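Two-arm collection passes the 2,000 mark

The data collection group at Gistine has now recorded 2328 demonstrations on the two-arm cell, of which 2150 have been accepted into the training set. Readers who remember the January issue will know that the target for this stage was 2000 accepted episodes, so the group is ahead of where it expected to be. Collection goes on until the end of the stage, and the extra episodes will go mostly to the tasks that have given the most trouble.

An episode is one complete attempt at one task, driven by a person from start to finish. The operator moves a pair of leader arms at the desk and the two arms in the cell follow. Joint positions, gripper openings and all camera views are saved together with a one-line instruction in plain English, such as "put the lid on the table" or "take the cloth out of the bag." Most episodes last under a minute. Operators work in blocks of 18, then swap out and do labeling for a while.

Gillespie Galbraith, who runs the schedule, says the blocks used to be longer. "People got faster toward the end of a long block, and it showed in the recordings. The grasps were rushed. When we trained on those we got a policy that rushed too." Shorter blocks cost some time in handovers, but fewer episodes are thrown out at review.

The current task list is built around packing and unpacking bags. Bags are awkward for a robot. The sides give way, the handles fall across the opening, and whatever is inside can't always be seen from above. They also call for two hands, which was the main reason for choosing them. One arm often has to hold or steady while the other reaches, and the group wanted plenty of examples of the arms sharing a small space over the table without getting in each other's way. 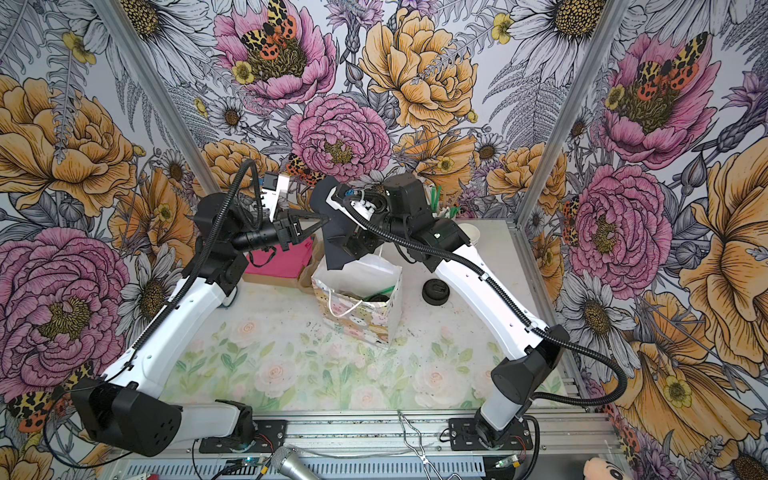

Backgrounds have been a bigger part of the work this time than in the last stage. The first set of recordings, made at the old Baird site, used plain gray panels throughout. A policy trained on that data did well in front of gray panels and badly almost everywhere else. Since the move, the walls and the table covering have been changed at regular intervals, and the busier patterns have been kept in on purpose. Large flowers, leaves and moths in strong colors give the vision side of the model a good deal to ignore, and it needs practice at ignoring things.

Objects that play no part in the task are treated the same way. Cups, straws, lids and cloths are left standing about and moved between blocks. Eilidh Swanson keeps the layout sheets and asks operators to follow them even when an arrangement looks untidy or inconvenient. If a cup is in the way of the easy path, the operator should go around it and let the recording show that.

Of the 178 episodes that were not accepted, most failed for ordinary reasons: a dropped object that couldn't be recovered, a camera that stopped sending, or an instruction that didn't match what was done. Győző Farkas has written a check that catches the camera fault as soon as an episode is saved, so the operator can repeat it on the spot. Mismatched instructions still have to be found by a person watching the video.

The group has also changed its mind about small mistakes. Until recently, a missed grasp meant the episode was marked as failed. Now, if the operator misses, backs off and tries again, the episode is kept and tagged as a recovery. There are 405 of these in the accepted set so far. Yolanda Blackwood, who trains the models, asked for the change after seeing an early policy close its gripper on nothing and then carry on with the rest of the task as if it were holding something. She would like more recoveries, but does not want operators missing on purpose – staged mistakes tend to look alike.

The next training run will use everything accepted up to the end of this month. It will be tested on bags and wall coverings that have been held back from collection, with the results written up for the next issue. Anyone who wants the full task list or the review guidelines can find both in the shared Canik folder.

New operators are still needed for the afternoon blocks. No robotics background is required, and training takes one morning. Please speak to Euan McIver if you are interested, and let him know if you are left-handed, as the leader arms at the second desk need a small adjustment first.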